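Ovidiu Vasiliu
Sunday, March 29, 2026

ok finished the Sison biography on audio last night. thread, quick, on my lunch

1/ 600 pages in print, I'd never have got through it on paper. Listened to the lot on the bus and doing the ironing. No regrets

2/ if you don't know her: ran the Junddale regional assembly for years, hardly gave an interview, then walked out one July and went back to teaching. The book wants to know why. It sort of finds out

3/ childhood chapters are the best bit. Father a ferry clerk, mother took in sewing, four kids in two rooms at Anholm. Writer has clearly sat with the sisters for hours and it shows

4/ the middle sags. Three whole chapters on the harbour budget. I fell asleep in one and had to wind back 40 minutes, and then did it agian the next night

5/ Bondov comes out badly. He was her deputy, then her rival, then sent flowers?? Would read a whole book just on him tbh

6/ favourite part by miles is the phone calls. She did everything by phone, no memos, no notes, so half the deals in the book only exist because somebody at the other end wrote it down after. Biographer had more than 200 letters and diaries to piece it together from. Mad job
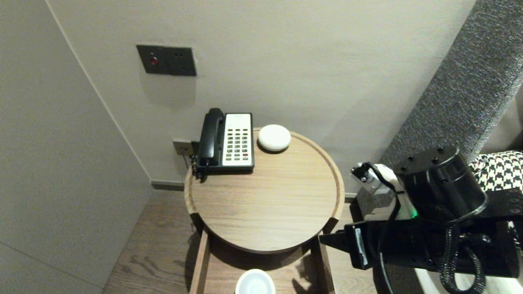

corded, keypad, curly lead. proper phone

7/ narrator: good, warm, bit slow. Put it on faster and she sounds normal. Does voices for the men only, which made me laugh on the top deck

8/ BUT whoever split the chapters wants a word. Part 2 starts in the middle of a sentence. And no list of who's who, so you're stuck trying to remember which Anders is which (there are three)

9/ also the photos are in a pdf you have to dowload separately, and I only found it at the end. Look for it first

10/ does it explain why she left? There's a long bit with her old headteacher that gets close. Sister says she was just tired. I believed the sister

11/ borrowed mine from the library app, took two weeks to come through. Queue's probably longer now

12/ anyone read the Bondov memoir? is it worth it or is it all boats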